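Home Posts Gear Grumbles About
Search this blog Go

Do I need a $79 humidity pack system for my weed jar?

My neighbor Troels Bisgaard bought the Geltero in March and has been after me to get one ever since. It's a jar with a lid that takes a little replaceable pack, plus a dial on top that tells you how your flower is doing. Troels says his tastes better. Troels also says that about his bottled water.

I borrowed it for 18 days. I split one bag from the dispensary on Ghoneim Street in half, put one part in the Geltero and the other in a plain mason jar with the lid screwed down, and kept both in the same dark closet. I didn't open either one more than I had to.

At the end I had Hrefna and Adelmo over and gave them a pinch from each without saying which was which. Hrefna picked the mason jar as the "fancy" one. Adelmo couldn't tell and wanted to know if there was any food. I smelled them both several times and went back and forth. My guess is that the Geltero half was a touch softer when I broke it up, but I knew which one it was, so I wouldn't put much weight on that.
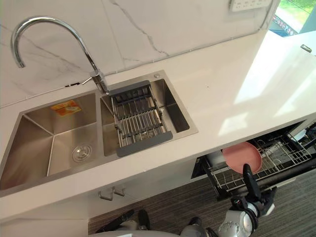

What bugs me is the dial. It has three zones, marked dry, good and damp, and in all that time it never left good. I put it in the bathroom with the shower running and it stayed on good. Maybe it's slow, or maybe Troels got a bad one. The company's answer to my email was a link to the page where you buy more packs.

And you do have to buy more packs. They want $20 for a bag of 3, and the booklet says to swap them "as needed," with no hint of how you'd know, given a dial that doesn't move.

I'll be fair. If you live somewhere bone dry, or you buy a lot at once and it sits for half a year, a humidity pack probably does something. You can get the generic kind for a couple of bucks and drop one in any jar that seals. Ásdís Hjaltested does that out in Atumstead and her stuff holds up fine. She's never paid for a dial.

The Geltero went back to Troels last night. He asked if I was sold and I said I'd think about it. Next up is the Trorkarden grinder, which claims it will "unlock" my terpenes. I have some questions about that word.

Older posts Newer posts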